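May 5, 2019

Equipment planning, second round. I write this partly for myself and partly for Snædís, who must defend the numbers in front of Estmont when I am away.

We have 4000 for the whole bench, and this must cover the arm, the gripper, the mounting plate and whatever computer we need for the simulator. The quotation from Hjaltested is still the best one on paper. Their arm is a little slower than the Lurulska one, but the spare parts are listed with prices, and I like very much to see prices before I order. Lurulska answers every question with "please contact sales". I have contacted sales 3 times.

Still not decided:

- buy one complete arm now, or one arm and a second gripper
- graphics card new or used
- who pays the freight (the Hjaltested offer does not say it clearly)

For the gripper I want to wait. In the simulator we can change the finger shape in one afternoon, and in metal or plastic it costs us money each time. So the plan is to run the kitchen counter tasks in Mistix first, with cutlery, vegetables and the other usual things, and only then write the order. If the fingers cannot get under a flat fork handle in simulation, I don't believe they will do it on a real counter.

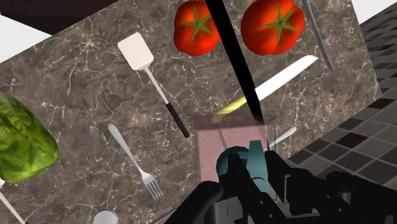
The cost of the computer was underestimated in my first table. I put 300 for the graphics card, thinking that we would take a used one, but Snædís reminded me that Estmont does not accept receipts from private sellers. A new card of the same class is more expensive, and I have moved the difference out of the line "cables and small parts". This line is now very thin. I am not happy with it, but I prefer to be short of cables than to wait for each rendering run.

About the mounting plate: the workshop downstairs can cut it if we bring the drawing and the material. I have the drawing almost finished. The hole pattern is from the Hjaltested data sheet, revision 7, and I must check if this is still the current revision before anybody drills. The Lurulska pattern is different, so once the plate is cut we have in practice chosen our supplier. Please do not give the drawing to the workshop before the order is signed.

Service contract — I say no for the first year. The fee is high for one arm, and most of what it covers is cleaning and calibration which we can do ourselves. If we later get a second arm in October, we can ask again and maybe they give a better price for two.

Snædís asked if we should keep some money for real objects, as the simulated ones cost nothing and we forget them in the budget. She is right. Tomatoes and lettuce we must buy again and again, and cutlery should be of different finishes and weights. I added a line for consumables and took it from the travel money. The colour of the counter surface should also be varied, but for this a few offcuts of stone or laminate will be enough, and the kitchen shop gives them away sometimes.

To do before the next budget talk:

- ask Hjaltested for the freight in writing
- confirm the data sheet revision
- get a price for the new graphics card, with GST shown separately
- write down the finger width we want, with the tolerance
- Snædís: check if the consumables line needs its own account code

The quotation is in the grey folder, together with my old table. Use the new table only, the old one has the wrong card in it.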